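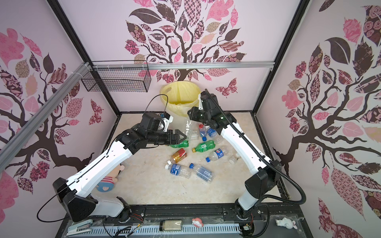 4.2 Cap retention and bag weight

Households in Kalow and Atholm were asked to put drink containers out in a separate bag each Thursday. The two districts received the same leaflet, except that the Atholm version asked residents to screw the cap back on before disposal. Bags were weighed unopened at the depot and then sorted by hand. In total, 528 bags were accepted for analysis; 41 were set aside because they held glass or food waste.

A container was recorded as capped if the cap was seated on the neck, whether or not it had been fully tightened. Loose caps found in the bag were weighed separately. Containers with a sleeve or paper label were not treated as a separate class.

Figure 4. Clear plastic water bottle with white cap, upright.

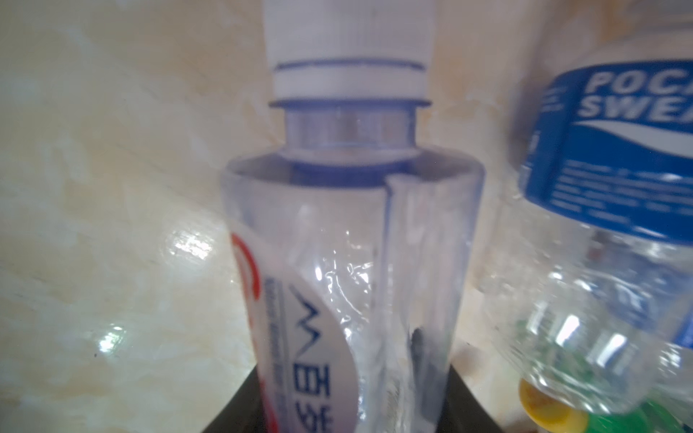

Skurkorska objects that a capped bottle keeps its air and resists crushing, so that any gain in recovered caps is paid for in lorry space. Cárdenas makes the same point for rural rounds, where the distance between stops is long and the vehicle fills before the shift ends. Our data cannot settle the matter, as volume was recorded only at the depot gate. Bag weight, by contrast, was recorded throughout, and the Atholm bags were heavier in every month of the trial except December. Part of the difference is liquid left in closed bottles, which drains from open ones during transport. A drained subsample of 7 bags was too small to correct for this.

Figure 5. Plastic bottles and a drink can in front of a wastebasket lined with a yellow bag.

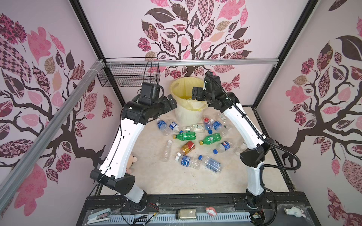
Mathis Baudry

The sorted material comprised 1418 containers with a legible resin code. Those without a code were weighed with the mixed fraction and are excluded from the cap retention rates given in Section 4.3.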